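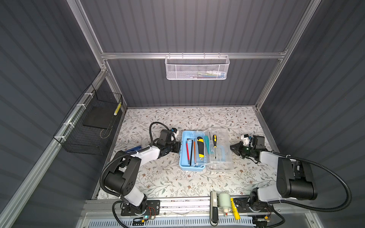
Jan 30, 2024

The trustees of the Vostus staff pension scheme met this morning to consider the proportion of the fund held in inflation-linked bonds. I attended as secretary and took the minute. Discussion opened with the paper circulated by our advisers at Goltine, which recommended that the present holding be kept until the results of the May valuation are known. The Chair asked that the paper be read as a whole before questions were put. It occurred to me that the paper was arranged with every instrument laid within reach and very little said as to which should be picked up first. I did not minute the remark.

The principal point of difference concerned the length of the bonds. Goltine's view is that the longer issues match our pension payments more closely and that the fall in their price over the past two years should be set against the fall in the value placed on those payments. Caroline Kombo, for the members, accepted the reasoning but observed that a pensioner reading the annual report sees only that the assets have gone down. She asked that the next report show both figures on one page. This was agreed without a vote.

Consideration was then given to the proposal from Gachanja to place part of the fund in a pooled holding of roads, water works and similar assets whose charges rise with prices. The minimum sum is 6 million pounds. The yearly fee was thought high, and the terms for withdrawal were not clear from the summary. Trustees were reminded that 70 per cent of pensions in payment rise each year in line with prices, subject to a cap, and that the cap has lately been reached. An asset which keeps pace with prices above that level would therefore give the scheme more protection than it strictly requires, and we should be paying for it.

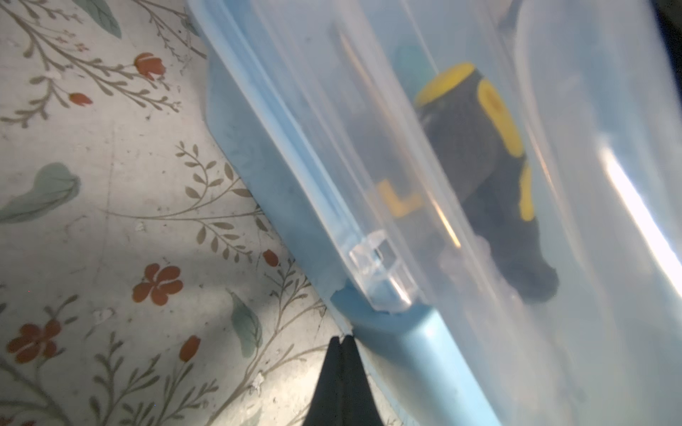
I was instructed to write to Gachanja for the full terms and to ask in particular what notice must be given, whether a withdrawal may be deferred, and at whose discretion. The letter went this afternoon. No decision will be taken before the reply has been considered.

A short item followed on the former Drirmont section, which has 93 members with fixed pensions and no yearly increase. Two have written to ask whether a discretionary payment might be made. The trustees expressed sympathy but noted that any such payment requires the consent of the employer. I am to draft a letter to the finance director setting out the cost of a single payment of 479 pounds to each member, that being the sum suggested in the correspondence.

The meeting closed shortly before one. The draft minute is complete save for the paragraph on bond lengths, where my note of the Chair's summing-up is too brief to rely upon. I shall ask him for his own wording tomorrow.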